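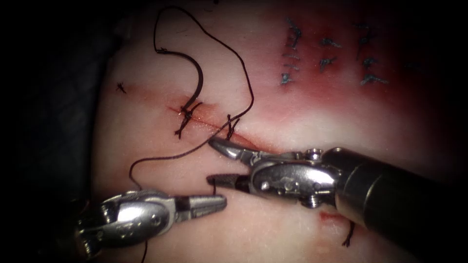

4. What the Leaflet Says and What the Reader Takes Home

Home Current issue Archive For authors

4.1 The trouble with "soon"

Every aftercare leaflet in our collection tells the reader when to do things, and very few of them mention a time. Stitches come out "soon." Bathing may resume "shortly." Heavy lifting is to be avoided "for a while," a phrase that one reader in Grorkham took to mean until the end of the leaflet. We had expected vagueness to be a fault of the older sheets, typed once and photocopied until the margins wandered off. The newer ones, laid out in the Skivik template with its generous white space, are vague in a nicer font.

Our readers were asked to go through a leaflet at their own pace and then tell us, in their own words, what they would do on getting home. The leaflet ran to 500 words. It was the standard sheet for a small closed wound, supplied by the Zariņš clinic, and we altered nothing but the telephone number, which had belonged for years to a carpet showroom.

4.2 Words that belong to the trade

"Suture" did less damage than we predicted. Readers who didn't know the word worked it out from the company it kept, and several were pleased to have done so. "Margin" fared worse. In the leaflet it means the edge of the wound, and "keep the margins clean" is perfectly sensible advice to anyone who has ever had the inside of a cut pointed out to them. Readers without that advantage looked at the edges of the paper. The distance between the closing of a wound (Figure 2) and a sentence about it is greater than the authors of leaflets tend to suppose.

Figure 2. A curved suture needle and a short incision.

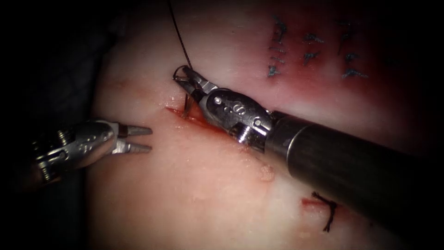 "Dressing" was understood by all, though in two senses, and the sentence "dressing should be kept to a minimum" sent one group toward smaller bandages and another toward looser shirts. Both groups could defend their reading. We could find no one at the clinic who remembered which was intended.

The passive voice deserves a paragraph to itself, which will be given to it now. "The wound should be inspected daily." By whom? Readers who lived alone assumed themselves. Readers who lived with others assumed the others, and in one household the others had assumed the nurse. The sentence reads smoothly and is grammatically beyond reproach, and it left the wound uninspected until July.

4.3 Comments on the draft

We circulated an earlier version of these findings among colleagues who write patient information for a living, and who took it better than we would have. 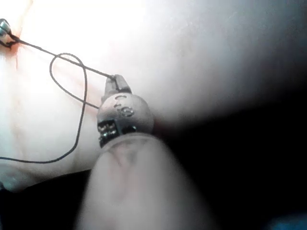

Shalini Uniyal objected that we had tested the leaflet on people sitting comfortably at a table, with their glasses on and nothing hurting. A real reader, she wrote, gets the sheet at 9 in the evening along with a bag of belongings and a parking ticket, and if the first line doesn't say what to do tonight, the rest may as well be about gardening. She would cut the history of the clinic, which takes up the opening paragraph, and she would cut it "without anesthetic."

Omprakash Rathore took the other side. He wanted more words, on the grounds that short leaflets produce long telephone calls. His own revision gives each instruction a day, a person, and a reason, and spreads over up to eight pages. We admire it and have not finished it.

Both objections are fair, and they can't both be met on one folded sheet. Our compromise was to sort the text by when it would be needed, with tonight on the front and everything else inside.
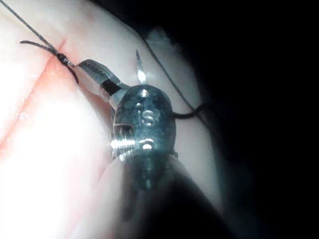

Sorting by time had a side effect we hadn't planned. Once a heading says "Day 5," the writer has to decide what happens on it, and a good many sentences turned out to have been getting by without a day at all. "Take care when washing" was moved from panel to panel and finally dropped. "Normal activity may be resumed" survived, though only after a long correspondence about whose normal was meant.

The revised sheet and the coding scheme for reader responses are described in Section 5.

8 shares 5 comments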